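4.2 Collecting demonstrations in the simulated kitchen

All demonstrations were collected by remote control in the Valunberg kitchen, a rendered environment in which the arm, the gripper and every loose object are simulated. The operator sat at a desk with a handheld six-axis controller and a single monitor. Hand motion was mapped to the motion of the gripper in the base frame of the arm, with a clutch button that freezes the mapping while the operator moves the hand back to a comfortable position. The trigger on the controller sets the finger opening. We did not scale rotation. Translation was scaled by a fixed factor of 0.5, which the operators preferred after a short trial period in March, when a one-to-one mapping was also tried and led to frequent contact between the fingers and the counter.

Two operators took part. Gilang Santoso recorded the first half of each task and a second operator, who had no earlier experience with the interface, recorded the other half. Each task was demonstrated 50 times, so that both operators are equally represented in every task. Before each demonstration the loose objects were placed at new positions drawn from a fixed region of the counter, and the arm was reset to a raised pose with the fingers open. A demonstration began when the clutch was first released and ended when the operator pressed the stop button. The operator then marked it as a success or a failure. Failed attempts were kept on disk but are not used in any experiment reported here, and they do not count toward the 50.

The kitchen contains objects that play no part in a given task. These are left on the counter on purpose, as the policies trained in Section 5 receive camera images and must learn to ignore them. Figure 4 shows the counter with the gripper over a stone mortar bowl, fingers open. A sponge and a leafy vegetable are also on the counter, and neither is moved in the mortar tasks.

The mortar tasks gave the operators the most trouble. The rim of the bowl limits the angles from which the fingers can approach, and a path that would be safe over the flat counter can strike the rim if the wrist is tilted too early. The operators settled on a common habit of stopping above the bowl, fixing the wrist angle, and only then moving straight down. This pause is visible in the recorded speed of the gripper as a short stretch near zero. We considered cutting such stretches from the data, as is sometimes done, but a policy trained on the cut data entered the bowl at a wider range of angles and hit the rim more often. The pauses are therefore kept.

4.3 Comparison with hand guiding

To measure how much of the difficulty comes from the remote interface, we repeated a subset of the tasks on the physical arm in the Reston laboratory, where the operator can hold the wrist and move the arm directly. The controller was placed in gravity compensation mode and joint positions were recorded from the encoders. The finger opening was set with a foot pedal so that both hands stayed free. Object positions followed the same procedure as in simulation.

Hand guiding was faster in every task tested. It also produced smoother paths, with fewer changes of direction close to the object. Its weakness is in the images. The operator stands next to the arm and often blocks the side camera with a shoulder or forearm, and a policy trained directly on these images has no such shoulder to look at when it is run. Following the procedure of the Stilby toolkit, each hand-guided path was played back on the arm with the operator out of view, and the images were recorded during playback. Playback doubles the robot time per demonstration and sometimes fails when an object was nudged during the first pass. Such cases were discarded and recorded again.

Remote control needs no playback, as the operator never enters the camera views. The paths are slower and contain more small corrections, most of them in depth, which is hard to judge on a flat monitor. Adding a second view from the wrist camera in a corner of the monitor reduced these corrections for the less experienced operator and made little difference for the other.

4.4 Processing

Commands and joint states were logged at 80 Hz and resampled to the camera rate. Actions are stored as changes in gripper pose between consecutive camera images, together with the commanded finger opening. We use the commanded value in place of the measured one because the measured opening stops changing once the fingers meet an object, and a policy trained on it tends to grip too weakly. Idle time before the first motion and after the last was removed. The longest demonstration that remained after this step lasted 102 s.

Each demonstration was then replayed in the simulator from its stored actions to check that the outcome could be reproduced. Those that failed the check were recorded again by the same operator. The files are stored in the Saragih format, with one file per demonstration and the object positions in the header.

Figure 4. Simulated kitchen used for remote-control demonstrations, with the gripper above the mortar bowl.

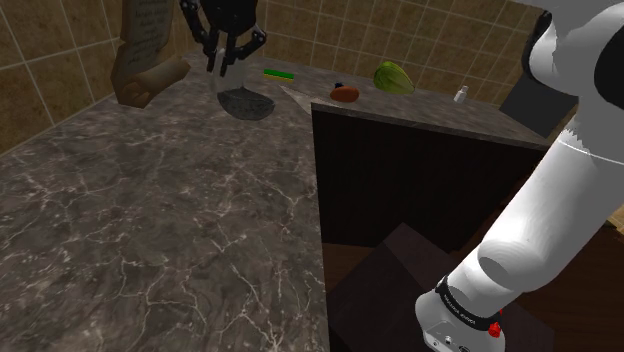 5 Policy Training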